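Hemthorpe Allotment Association
Minutes of the general meeting, Dec 12, 2024

Attendance and apologies
Fifteen members attended. Apologies were received from two plot holders on the lower terrace. The minutes of the November meeting were agreed with one correction: the hedge contract runs to spring, not to the new year.

Water supply
The Pesonen float valve on the east tank was replaced in November. The tank now fills to the overflow mark and shuts off. The standpipe by plot 40 still drips at the lower joint. It was agreed to isolate that branch until the frosts are over and to remake the joint before the supply is turned back on.

Members were reminded that hoses must be disconnected when not attended. Two were found running overnight last month.

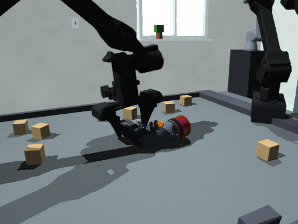

The meter reading was compared with the supplier's bill. The bill is an estimate and is too high by 52 cubic metres. A corrected reading will be sent in, and payment held until the revised bill arrives.

Paths and boundaries
The main path is soft between the gate and the compost bays. Two options were put forward: woodchip, which is free but needs topping up each year, or crushed stone from Trosard. A written price is to be obtained for the stone -- delivery to be shown separately -- and brought to the next meeting. No vehicles past the gate in the meantime.

Seed order
The joint order with Vitesano closes at the end of the month. Onion sets and early potatoes are included; broad beans are not, as stock is left over from last year. Late additions cannot be accepted.

Rents
Rents fall due on the usual date. The charge for a half plot stays the same. The key deposit rises to £8 for new tenants only. Carried, with one against.

Any other business
A request to keep hens on plot 15 was deferred until the tenancy rules have been checked. Bonfires remain barred before dusk.

The meeting closed at 8.40 pm.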